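Workshop tips: looking after hand-held gripper tools at a garment folding table

These notes apply to the two-finger hand-held grippers with orange ribbed pads. Part numbers refer to the Zolleo pad kit. The Sonivetti kit fits the same mounting plates but uses longer screws, so keep the two bags apart.

Pads
Brush the grooves with a dry nylon toothbrush at the end of each shift. Lint from knit cotton packs into the bottom of the ribs, and a packed pad slides off a hem instead of holding it. If brushing leaves a gray film, wipe with a damp cloth and let the pad dry before closing the fingers. Do not use alcohol. It hardens the rubber and the tips start to chip.

Replace pads in pairs at 3000 grasps, or sooner if a tip has rounded over. A new pad against a worn one closes crooked, and a gathered hem will creep toward the worn side. 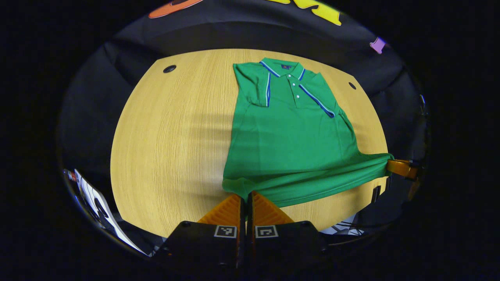
Thick bundles are the hardest test of a pad. A single layer of polo shirt will hold on almost anything, but a rolled hem pushes the tips apart and puts the load on the outer ribs. Check those ribs first.

Markers
Each finger housing carries a square printed marker, and the tracking depends on its white border as much as on the pattern inside. Clean with a dry microfiber cloth only. Replace a marker when a corner lifts - do not glue it back down. Old adhesive comes off with a plastic scraper. Press the new marker from the center outward and run the finger calibration again. The Pivia software keeps the old values until told otherwise.

Screws
Snug the plate screws by hand with the short driver, working corner to corner. No power driver. A stripped hole means a new plate, and plates have been on back order from Sæther since September.

Gap check
Open the fingers fully, close them slowly on a strip of copy paper, and pull. The strip should drag evenly across the width of both pads. If one edge is free, loosen that finger, square it and repeat.
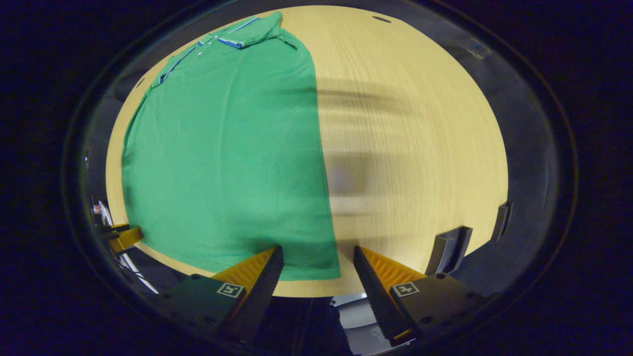

For the touch-down check, lower both tips to the table by the hem of a flat garment. A tip that catches the knit before the fingers close has a burr. Take it off with 600 grit paper, two light strokes, then brush again.

Log the grasp count at every pad change. The last pair came off at 755 with a split tip, most likely from being stored closed. Store the tool open, tips up, with five spare screws taped inside the case lid.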